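Section 4: Registering a Delegation and Assigning Seats

Read this section after you have created the summit record (Section 3). The steps apply to Prerix Delegation Desk for host secretariats and for foreign ministry protocol offices. You need the Protocol Officer role or higher. Staff with the Viewer role can open the delegation list but cannot save changes.

Before you start

Have the following on hand:
- the note verbale or other written notice naming the head of delegation
- the participant list in the order of precedence supplied by the sending government
- the short and long forms of the state's name, as approved by the host

If the participant list has not arrived, you can still open the record and leave it in Draft. A Draft record does not hold seats.

4.1 Opening a delegation record

1. Sign in and select Summits, then the name of the meeting.
2. Select Delegations, then Add.
3. Choose Member State, Observer State or Organization. This setting controls the seating block and cannot be changed after the first badge is issued.
4. Enter the short form of the name. The long form fills in from the master list.
5. Enter the head of delegation. Type the family name in the second box even if the person's own usage puts it first. The name plate is set separately in 4.3.
6. Select the rank: Head of State, Head of Government, Minister, Vice-Minister, Ambassador or Other.
7. Select Save as Draft.

Note: If a vice-minister is speaking for an absent minister, enter the vice-minister as head of delegation and tick Acting. Do not enter the minister's name as a placeholder. The speakers' list is built from this field.

4.2 Adding members

1. Open the record and select Members, then Import.
2. Choose the file and check the preview. Rows in yellow have a missing passport number. Rows in red duplicate a person in another delegation.
3. Correct the red rows. Yellow rows can be imported and finished later.
4. Select Confirm.

The import accepts up to 591 rows per file. Split longer lists and import the parts in order, or the order of precedence will be lost.

4.3 Name plates and seating

1. Select Seating, then Alphabetical or By Lot.
2. Choose the language that sets the alphabetical order.
3. For By Lot, enter the state drawn first. The remaining seats follow from that point.
4. Check the plate text on the right and select Lock.

Caution: Locking the plan sends it to every delegation contact. Unlocking it sends a second notice. Have the plan approved in writing before you lock it.

4.4 Withdrawals

1. Open the record and select Status, then Withdrawn.
2. Enter the date of the notice and attach the letter.
3. Choose Close Up Seats or Keep Seat Empty.
4. Cancel the badges on the next screen.

Do not delete a withdrawn delegation. Deleting it also removes its correspondence from the summit archive.

If the record will not close, report error 111 to the Prerix support desk, attention Deepika Rajan. 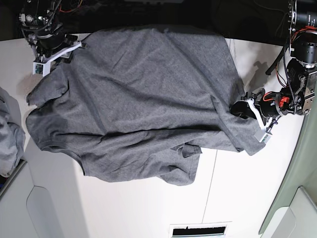 When you report the error, include the summit name, the delegation's short form and the time of the last save. Leave the record open in Draft until support replies.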